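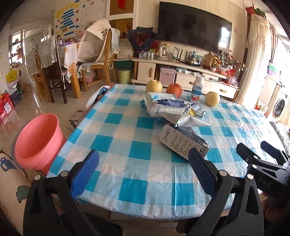
**Robots learn better from houses that haven't been tidied, Biltham group finds**

12/15/19

The Istus group at Biltham has spent much of this year asking people not to clean up before the researchers arrive. It was, by the account of everyone involved, the hardest part of the study.

The results, out this week as a short paper, concern a fairly narrow matter: how to teach a two-fingered robot arm to pick household things up off a table and put them in a bin. The teaching was done without the arm. People carried a pair of hand-held grippers into ordinary homes, one for each hand, with a camera fixed to the tool, and cleared the table themselves by opening and closing the jaws. The recordings were then used to train a controller, and the controller was put on an arm which had never seen any of the homes and had to cope with new ones.

None of that is new, and the paper says so in its first paragraph. What the group wanted to know was whether it mattered what the rest of the room looked like.

The usual habit is to tidy. A table is cleared, a plain cloth goes down, and the objects come out of a box the laboratory has owned for years. Sobia Rind, who led the study, had been doing it that way since her doctorate and describes her old recordings as "a very thorough education in one grey table".

For the Istus work, 24 households were signed up and split evenly. Half had their living rooms put in order by the researchers before recording began. The other half were told to leave things alone: shiny checked tablecloths stayed on, wrappers stayed where they had been dropped, and whatever fruit or drink bottle happened to be out became part of the lesson. Each home gave 300 recorded picks. The people doing the recording were the same in both halves, and so were the grippers.

The two controllers were then tried in nine homes that had taken no part in the recording. The one brought up on tidy rooms cleared the table in two of them. The one brought up on other people's clutter cleared it in all but two.

"I'd have been happy with a small difference," Rind said. "I had already written the paragraph about how small differences are still interesting. I had to throw it out, and it was a good paragraph."

The gap was widest on things that crumple. An empty snack wrapper has no shape worth learning, and on a glossy plastic cloth it is a shiny thing on top of another shiny thing. The tidy controller tended to treat a wrapper as a reflection and leave it, or to treat a reflection as a wrapper and pinch at it with great determination. Pears and apples gave neither controller much trouble. Cartons lying at an angle were somewhere in between, and the paper has a long section on them that will please people who care about cartons.

Rommel Lagman ran the trials and has a less flattering explanation for part of the result. In a tidy room, he points out, the person holding the gripper has an easy time. The jaws come straight down, close, lift, and the recording is over. In a crowded one the same person has to come in from the side, keep clear of the bottle at the back, and quite often miss. The misses were kept. So the cluttered recordings held a good many second attempts, and a controller that has watched second attempts will make them.

"You could say it learned about mess," he said. "You could also say it learned to have another go."

The group tried to pull the two effects apart by removing every recording with a miss in it and training again. The controller got worse, though it stayed well ahead of its tidy sibling. The authors take this to mean that both things matter and decline to say by how much, a restraint the reviewers apparently asked for.

There was one more wrinkle. Getting people to leave their homes alone proved almost impossible at first. Mirta Montecinos, who booked the visits, found that telling a household not to tidy was understood as a polite way of telling it to tidy a great deal. Several of the early homes were so clean that they had to be moved into the other half of the study. By October she had stopped mentioning the state of the room at all, and asked only to come at a time of day when people had just eaten. The standard of clutter rose at once.

Américo Louro works on a similar problem at Mansilla and read the paper before it came out. He thinks the finding is sound but would like to see it tried on something heavier than a snack packet. He also notes that the arm was wheeled into each new home on a stand and parked by hand at the right distance from the table, so the hardest question in domestic robotics, how to get past the chairs, did not come up.

He has a point. The arm is slow as well. Clearing a modest table took it long enough that one householder, left alone with it for the length of a phone call, came back and finished the job herself. That trial was run again.

The recordings from the cluttered half are to be released next year, once faces and post have been blurred. The tidy half will be released too, Rind says, mainly so that others can check the comparison. A follow-up called Clisano is already under way and moves from the living room to the kitchen, where the group expects wet surfaces, lids and worse lighting. It will use the same hand-held grippers with new finger pads, the old ones having worn smooth on one side from a summer of cartons.

Jolanta Marciniak, whose flat was among the nine used for testing, was one of the two for whom the better controller did not clear the table. It dealt with the fruit and both packets, then stopped above a bottle and stayed there with its jaws open until Lagman switched it off. She has been asked whether it may come back for another try in the new year. She has said yes, on condition that she is allowed to hoover first – the team is still discussing its reply.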